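Reports > Market Hall Relocation > Progress report to the Foundation

Print this page | Send by e-mail

Zorkeck covered market: move to the Hellwig depot
Progress report for the second funding period
Prepared by Leonie Lüthi, project coordination

Dear members of the grant board,

With this report I inform you about the state of the work since our last letter. The full accounts are attached separately. I have tried to keep the text short, but on the subject of the drainage it was not possible.

1. General situation

The stallholders of Zorkeck will leave the old hall and move to the former Hellwig tram depot. The purchase of the right to use the building was signed in the first period. In the present period we had to complete the floor, obtain the permit for the cold rooms and agree the new rents. The floor is complete. The permit we received later than planned. The rents are agreed with all stallholders except the fish traders, who are treated in section 3.

The opening was foreseen for October. We now ask you to accept December as the new month of opening. The amount of the grant does not change by this.

2. Building work

The old inspection pits of the depot were filled and covered. During this work the contractor, Plikon, found that the drain under the east side runs in the wrong direction for our purpose, that means towards the street and not towards the separator. In the drawings we got from the previous owner it was shown correctly, but the drawings were apparently never followed. Urs Zwahlen, our site engineer, proposed two solutions. The first was to lift the floor of the whole east side. The second was to place the wet stalls on the west side and leave the east side for dry goods, bread and flowers. We chose the second. It is cheaper and it costs us less time, but the plan of the stalls had to be drawn again, and several traders lost the corner place which they had chosen in spring. I have spoken with each of them. Two are still not happy.

The floor area for stalls is now 712 square metres. In the application we wrote a larger area. The difference comes from the wider passage which the fire service demanded between the west stalls and the loading gate. We could not negotiate this point.

The electrical installation is finished in the main hall. In the annex the cables are laid, but the meters are missing. The supplier promises them every month.

3. Fish traders and cold rooms

There are 5 fish traders in the old hall. Charito Belmonte speaks for them in our meetings. They do not refuse the move, but they want that the ice machine is running before they give up their present places, and they want the same hour of delivery as today, which is 4.30 in the morning. The neighbours of the depot were told 6 o'clock at the public meeting. It was our mistake to name an hour before we had asked the traders. We have now offered an electric shuttle from the lower car park, so that no lorry stands in the street at night. The neighbours will answer in writing.

The rent for a fish stall stays at the old level during the first year. After this it rises in two steps.

4. Stalls, shelves and small equipment

From the equipment budget 50 per cent is spent. The counters are ordered from Jerketti and the first ones are delivered. For the drinks kiosks and the small grocery stalls, Nadja Mösli collected offers for display material. The traders can choose from a common list and pay one third themselves. This list was received well, although some persons asked for colours that we cannot provide. 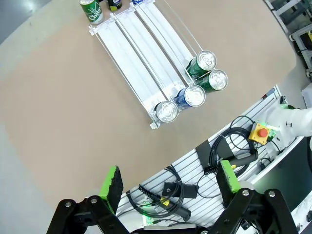 Clear can rack with three lanes and a front lip.

5. Information and participation

The newsletter for stallholders and customers has now 143 subscribers. We also hold an open hour in the old hall, beside the cheese stall, where Oriana Barrientos answers questions about the move. Most questions concern parking and the bus stop. The bus stop is not in our hands, but we have written to the transport office and asked for a shelter on the depot side.

6. Next steps and request

Until the next report we want to finish the annex, test the ice machine with full load and sign the remaining rent contracts. We kindly ask you for two decisions: the new month of opening, as explained in section 1, and the permission to move the unused part of the planning budget to the drainage of the west side. The calculation is in annex B. If you wish to visit the depot before your meeting, please tell us the number of persons, so that we can prepare helmets.

With kind regards
Leonie Lüthi

This website uses cookies to remember your language. By continuing you accept their use. Accept | Settings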